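The hallway floor, finally

I have been putting off the hallway for weeks, and this morning I ran out of excuses. Shoes went in the closet, the rug went over the porch rail, and I got down on my knees with a brush and a bucket. My back has opinions about this!

The tiles are the big pale gray ones we picked after going through what felt like every sample at Hafstein. I still love them – plain, smooth, a tiny bit of shine – and the darker grout is so much kinder than the white we had in the old place.

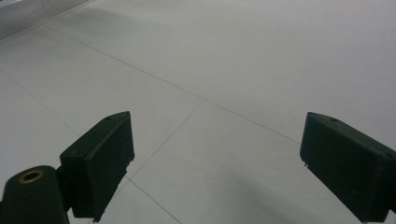 What I used

Warm water, a squirt of dish soap and an old toothbrush for the grout lines. Myfanwy swears by baking soda, so I may try that in July when we do the kitchen.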